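Trillska Community Swap Shelf: Your Questions

Welcome, and thank you for stopping by! We get a lot of the same questions at the desk (and we do love a chat), so we've put the answers in one place.
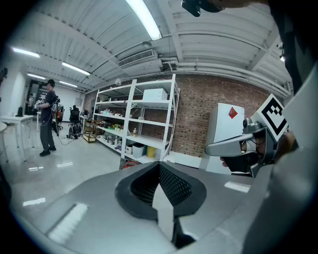
What can I bring in?
Clean clothes, books, toys, kitchen things and small tools, as long as you'd be happy to hand them to a friend. We can't take mattresses, car seats or anything with a missing plug, I'm afraid.

Do I have to bring something to take something?
Not at all. Plenty of people come with empty hands and go home with a casserole dish, and that's just fine with us.

Is there a limit?
We ask that you stick to 7 items a visit. Books don't count toward that, so if you've found a whole detective series, please take the lot and enjoy it!

How much gets swapped?
Last year 1,469 items found new homes, and 261 of them were jigsaw puzzles, which surprised even those of us who do the sorting.

Do you check the puzzles for missing pieces?
Goodness, no, we'd be here all night. If you know one is short, write it on the lid and somebody will probably still want it.

Where do I park?
The lot behind the Bartoš bakery is free for the first 45 minutes. If you're coming by bus, get off at Vokach and walk back toward the bakery.

Can you hold something for me?
We can keep it behind the desk until closing time that same day, with your name on it.

Are you open in August?
Mornings only, from 9 a.m. to noon. Please don't leave bags at the door while we're closed, even if it looks like a dry day.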